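Brirkby Kits: how we're getting on
Progress report for the Fleltwood fund, March
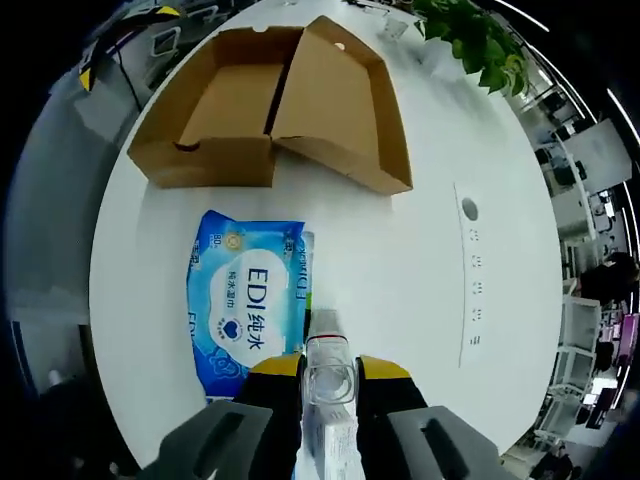 Report no. 4, page 1

Hello again! Corrado Sartori here, with the news on the care kits and where your money has gone this quarter.

The big change is that we pack at a table now. You'll remember from my last report that we were working out of the hallway, bent over crates, and my back had opinions about it. The round white table in the office has made a real difference (it even has outlets set into the top, so the label printer can live right next to whoever is packing). The plant has stayed too. I was outvoted on moving it.

Now, the kits. We have sent out 2611 since the grant started, against the 2926 we promised you for the full year, so I'm feeling pretty good about the target. The slow patch was the first few weeks, when we were still arguing over what belonged in the box. Wet wipes were the easy one. Every shelter we asked wanted them, and the blue pack on the table, marked 80, is the kind I'd like to use from now on. The lettering on it is Chinese, so I'm adding a small English card, and I've asked Horobets to send me the ingredients in writing before we order a full load.

Bottles have been more of a headache. We're trying a clear plastic one with ribbed sides, and I like that people can see what's in it. My worry is how it travels. I want to send a test batch of 40 kits on the long delivery route and have the drivers tell me how the bottles look when they get there. Until I hear from them I'm holding off on the bigger order.

Then there's the carton. The brown one we're looking at is shallow and tray-style, and the lid folds right back, so you can see everything you've put in without digging around. It's a lot nicer to pack than the tall box we had before! What I still don't know is whether it stacks well in the van. Our storage shelves are the other question, as they were built for the old size and I'd have to move every other one up a notch.

Money: we're on budget except for postage, which went over by $200. I covered that from the printing line, and I'd like your okay to leave it there. The labels came in cheaper than quoted, so printing can stand it. Receipts are in the folder I shared with your office.

Before the next report I plan to finish the delivery test, settle on the carton, and get the English cards proofread by somebody who isn't me. I also need to clear out the back closet, where we still have an old Atari and a pile of cables from the previous tenants. If anyone at Fleltwood wants it, please shout.

Come by any morning after 10 and I'll put you to work folding boxes.

Corrado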